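Shop notebook, March 2024

Finally got to the Etia irons today. Zinhle's set, 4 through pitching wedge, and she's been very patient because they've been leaning in the corner behind the loft and lie machine for ages. She wants to come down from stiff to regular, soft-stepped once if I think it makes sense (I do), and she wants the swingweights to stop wandering. She said the 7 feels like a hammer and the 8 feels like a fly swatter, and you know what, she's not wrong. Put them on the scale before pulling anything. 7-iron D4, 8-iron C9. Everything else was sitting close to D1. No wonder!

Pulled the heads. Epoxy on the 5 and 6 let go with hardly any heat, which makes me think whoever built these didn't scuff the tips much. The 8 fought me. Found a tip weight rattling in the hosel of the 7 and nothing at all in the 8, so I'm guessing two weights went in one club. Cleaned out all the hosels with the wire brush, then acetone, then left them on the rack with the numbers facing out. Please don't move them, Angelica, I have them in the order I want.

New shafts are the Kasesow regulars. Spined them for my own curiosity and there was barely anything to find. Weights are tighter than the last batch too, the widest gap between any two raw shafts was 2 grams. I'll take that. The 7 gets cut first tomorrow and I'll dry-fit it with the grip taped on the outside before I commit to the rest. Last time I trusted the chart and ended up a quarter inch short on everything, and I'm still finding uses for those shafts.

Hit a few with the demo 7 myself at lunch, just to see. I'm no robot but the spin numbers looked like numbers again. Old stiff shaft in the same head was giving me 3,048 on the wet mat, which is way too low for a 7, and I don't believe the launch monitor on that one at all. Nomvula thinks the ball was the problem, one of the scuffed range ones, and she's probably right. So I'm writing 3,048 down here so that I remember NOT to use it. Redo with proper balls and dry grooves.

Grips. She picked the Kandine cord in midsize, and I tried to talk her out of it. Cord on a woman who plays without a glove in summer, I mean, come on. But she likes the texture, and they're her hands. One wrap of tape under the lower hand, none under the upper. Remember that midsize is heavier than what's on there now so the swingweight will drop on paper. I'm not going to chase it with lead tape until she's hit them. 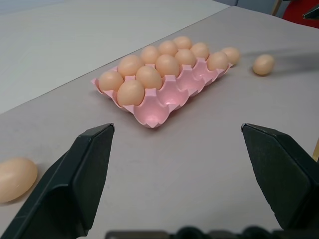
Putter bench: Lindiwe's Zulu mallet is still clicking. I took the sole screws out, put a tiny dab of thread locker on each, put them back, and it still clicks. It only does it on longer putts. Could be the insert. Could be the ferrule? I held the shaft and tapped the toe with the rubber mallet and couldn't get it to do it on purpose, so of course it'll do it the second she picks it up. Going to pull the head Friday if I have time.

Loft check on the wedges from the rental sets is done. Gap wedge in bag 32 was two degrees strong and I bent it back. The sand wedges were all fine or close enough for rentals. Nosipho wants the full rental set regripped before the April scramble and I said yes before looking at how many round grips we have left, so somebody order more tape and solvent please.

Tomorrow: cut and dry-fit the 7, text Zinhle to come hit it, then epoxy the whole set if she's happy. Twenty-four hours on the cure, no cheating this time. And the belt on the sander is nearly bald, new ones are in the drawer under the vise.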